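Filed under: School visits, Science rooms

An afternoon in the teaching labs at Sarnorbridge

The school in Sarnorbridge opens its science building to visitors in June, and this year I went with my colleague Lejla Kos. We are planning to renew our own preparation room at Pimolberg, and we wanted to see how other people store their glass. It is a small question, but when you have broken as many beakers as we have, it becomes a serious one.

The tour started at the bicycle entrance, a little late. Our guide was Chun-yin Peng, the technician of the building for many years. He walks fast and speaks softly, so the people at the back of the group missed half of it. I stayed near him and made notes.

First we saw the biology room on the ground floor. It has good light and a long sink, and the windows look at the sports field. I don't have much to say about it. The microscopes were locked away, and the parents in our group were more interested in the skeleton.

The chemistry room upstairs was the reason we came. Every practical lesson there begins in the same way. Before the pupils enter, the things they will need are already laid out on the bench in open trays. In our school the pupils go to the cupboard and take what they want, and this is when things fall. Mr. Peng told us that since he began with the trays, the start of the lesson takes 3 minutes. With us it takes much longer, and it is noisy.
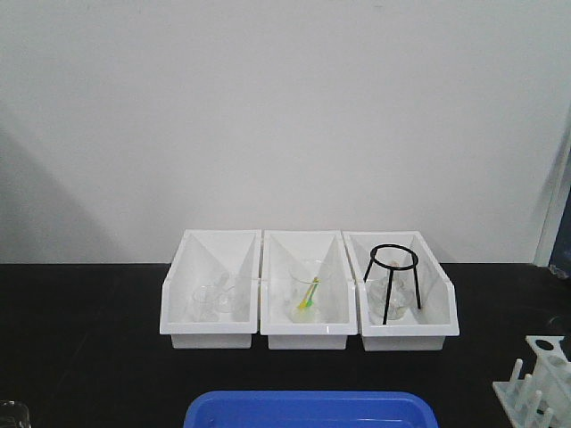
Trays on the bench in the chemistry room, with the glassware and the tripod.

I liked the shape of these trays very much. The back is tall and slopes, and the front is low and open, so you can put your hand in without lifting it over an edge. White is also a good choice on a black bench. A clear beaker standing directly on the dark surface is easier to miss than I thought, and even inside the white plastic you have to look for it a little. The yellow stirrer, or spatula, in the middle one was the first thing I noticed.

Lejla asked if the tripod should not have its own place, away from the glass. Mr. Peng said yes, on most days it has, but for heating work he prefers to keep it with the glass that goes with it. I am still not sure. A metal leg and a thin beaker are not good neighbors — but he has worked with pupils longer than I have.

We talked also about washing up. The pupils bring everything back to the same tray, and the next group cannot start until it is complete. He keeps 60 trays of this kind in the building, and 50 of them are in use in a normal week. The others wait in a cupboard for the exam period. He bought them from a supplier called Floresus, and he said the price was fair but the delivery was slow.

After this there was coffee in the corridor, and a short talk by Mirjana Kos (no relation to Lejla, they had a laugh over it) on the new timetable for practical lessons. I found the talk too long for people who were standing.

Visitors can come again next June. You should write to the school office before, and wear closed shoes if you want to go into the chemistry room. The number 68 bus stops in front of the gate.

Recent reports
A morning at the Cortés glass workshop
Ionuț Costache on repairing old lab stools
Labels that survive the sink
The school garden at Pimolberg, second year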